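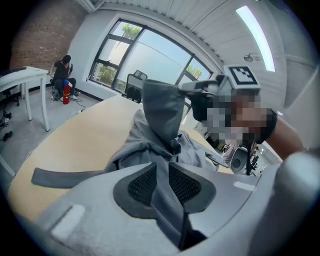

Gray sweatshirts going shiny and pilly: what are you all doing about it?

Search this board: enter keyword or member name

dellofan_mags
OK laundry people, I need you! I have been wearing heavyweight sweatshirts pretty much year round (yes, even in July, my office is freezing) and I finally got serious about making them last. I turn them inside out, wash cold, skip the softener, and dry them flat. The difference is HUGE. My oldest Dello crewneck is past its 1000th wear by my tally and the cuffs still snap back. But the pilling under the arms is winning. Shaver? Stone? Give up and love the fuzz?

knitsnag
Shaver, every time, but go slow and keep the fabric flat and pulled a little tight. I put a hole in a Kastbridge hoodie by going over a fold. Three light passes beat a hard one.

terry_loop
I'm going to disagree with the shaver crowd. Every pill you cut off is fiber gone for good. On a fleece-back sweatshirt you can thin out the underarm in 2 winters if you do it after every wash. I use a plain sweater comb and only when it really bugs me.

dellofan_mags
Ooh, I had not thought of the thinning. How often is "really bugs me" for you?

terry_loop
Maybe twice a year? I like fuzz, so I'm a bad judge.

rosales_street_wash
Can we talk about drying for a second, because I think that's where most of the damage comes from! Wet cotton is heavy. Put a soaked sweatshirt on a hanger and the shoulders grow little horns and the body gets longer. Flat is the way. I lay mine on a big opened-up cardboard sheet with a towel on top, sleeves straight out, and push the hem and cuffs back into shape with my hands. Flip it before bed and it's usually ready by morning. 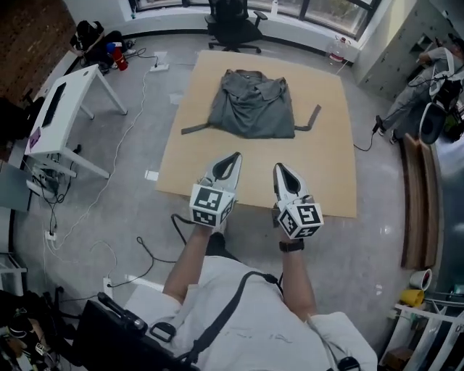 Dark gray one on the cardboard, collar at the top, sleeves out to the sides.

knitsnag
Cardboard, really? Doesn't it go soggy? I'd be worried about brown dye coming through on anything light.

rosales_street_wash
The towel takes most of the water. I do an extra spin first, too. For white stuff I use a mesh rack, you're right about that.

grurkton_gal
Team dryer here, sorry! Low heat, out while the cuffs are still a bit damp, then over the back of a chair. I have two kids and a mountain of laundry, and flat drying takes up my whole floor. My sweatshirts look fine. The lint trap is a sad sight though, I'll give you that.

terry_loop
That lint is your sweatshirt, grurkton_gal :)

dellofan_mags
Ha! OK, I'm getting a comb and trying the extra spin. Reporting back Friday after wash day!

Reader comments (3)

softcuffs: The extra spin tip is great. It cut my drying time a lot.

momo2183: Does any of this work on polyester blends? Mine pill if I look at them wrong.

knitsnag: Blends pill worse and hang on to the pills. Inside out and a short cycle helped mine a little.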